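The Long Life of a Work Shirt
How one town keeps its clothes in use, and what the rest of us could copy

Most of the clothes in an average closet are not worn out. They are missing a button, or a hem has come down, or they were bought for a job that ended. They get folded and put on a shelf, and after a few years they go out the door in a bag.

Vumadthorpe is a good place to look at what happens to that bag. The town had two garment mills until the second one closed, and a lot of people there still know how a pair of pants is put together.
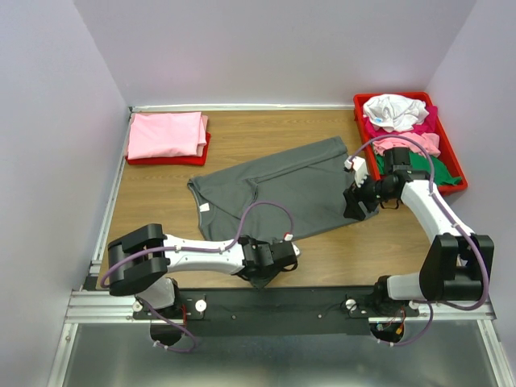
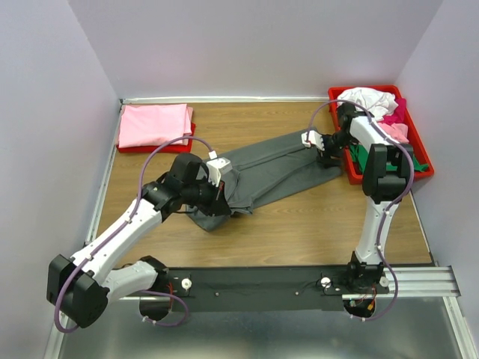 Clothing laid out on a table, some folded and some piled in a tray.

The clothing exchange in Vumadthorpe runs out of a former shoe store on the main street. It opens at 9 a.m. on Thursday and closes when the last person leaves. There is no charge. You bring what you don't want and take what you do, and the two don't have to match. In August, the busiest month because of the school year, 824 items came in and all but 33 went out again.

Those 33 were mostly formal wear. Suits are hard to place. People's ideas of a suit have changed, and a jacket cut for one set of shoulders rarely sits well on another. Wedding clothes are worse. The exchange used to keep a rack of them and gave it up.

Work clothes move fastest. Canvas pants, heavy shirts and insulated vests are usually gone within an hour of opening. A stain doesn't matter much if the garment is going to be worn under a truck. What does matter is the crotch seam, the pocket corners and the zipper, and regulars check those three spots before they look at anything else, including the size.

The mending table is at the back, next to the old stockroom door. It has two sewing machines, a button tin and an iron that takes a long time to heat. People who can sew do simple jobs for people who can't. A split seam takes a few minutes. A zipper takes most of a morning, and some owners decide the pants are not worth it once they hear that.

Patches have come back. For years the aim was to hide a repair, with matching thread and the patch set on the inside. Now younger customers ask for the patch on the outside, in a color that shows. The older menders were slow to accept this. Several still will not do it, and they pass those jobs down the table.

Knitwear is its own problem. A hole in a sweater grows if it is left alone, and moth damage in one sweater usually means moth damage in the ones stored next to it. The exchange asks that anything wool be washed and then frozen in a sealed bag before it comes in. The instruction is taped to the front door and not everyone reads it.

Menodell, 40 minutes up the valley, tried to copy the exchange and ran into trouble with space. Its hall is shared with a dance class and a blood drive, so everything had to be packed up at the end of each session. After one winter of that the group switched to a catalog. Members list what they have, and others collect it from the porch. The list holds up to 400 items at a time. It works well for children's clothes, where the size on the label is a fair guide, and less well for jeans.

Te Moana, a housing cooperative on the coast, went a different way and built shelves in the laundry room. Residents leave clothes there after washing them. The shelves are sorted by type and not by size, which annoys newcomers, but it means that a person looking for a sweater sees every sweater. The cooperative has 312 households and the shelves are seldom full.

There are limits to all of this. Underwear, swimsuits and bike helmets are turned away at all three places. So is anything with a strong smell of smoke, which does not wash out of lined coats. Cheap knit tops are accepted, but they twist at the side seams after a dozen washes and few people want them secondhand. In Vumadthorpe these are cut up for rags and sold by the box to Foneo, a repair garage at the edge of town. The money pays for thread and needles.

If you are thinking of starting an exchange, the people who run these ones give similar advice. Get a room with a door that locks, so the racks can stay up. Put a mirror near the light. Ask for clean clothes only, and send dirty ones home with the person who brought them. Keep the hours short at first.

And keep a pile of hangers by the door. They run out before anything else does.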